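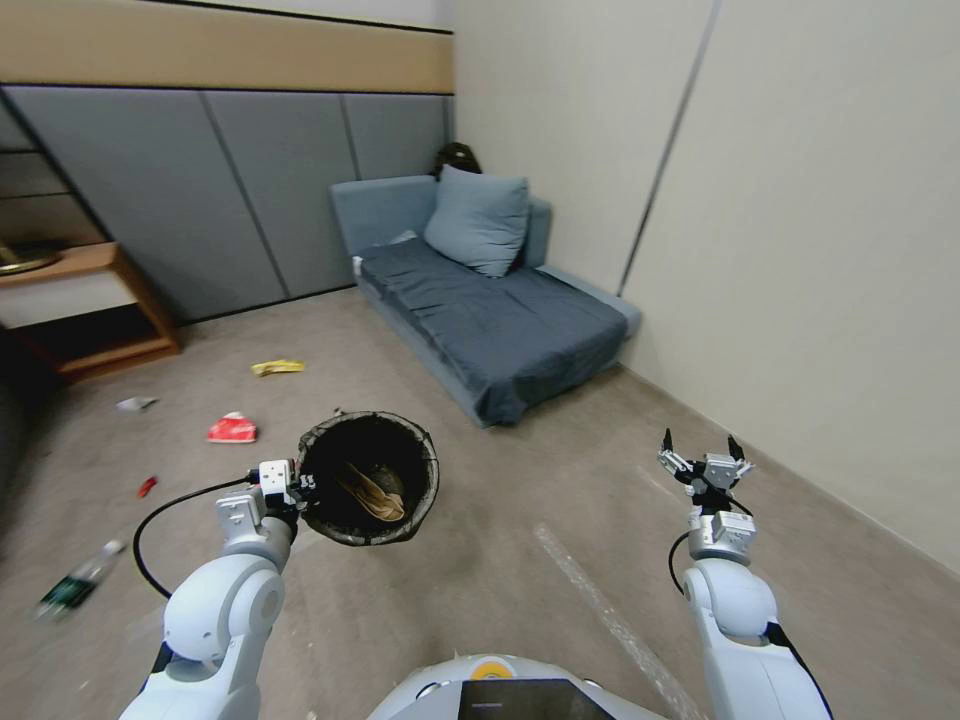
A round mesh wastebasket, with litter still to be gathered from the carpet.

The sitting room is the last to be cleared at Morbridge, the guest residence managed by Emard, and the work begins with the wastebasket. Wrappers, scraps of paper and the occasional plastic bottle are collected before any cushion is straightened or any tray returned to its table. The residence has 64 rooms, and its housekeeping manual, revised in June 2019, devotes nine pages to carpeted floors alone. Open mesh baskets are preferred throughout, as their contents may be checked from the doorway.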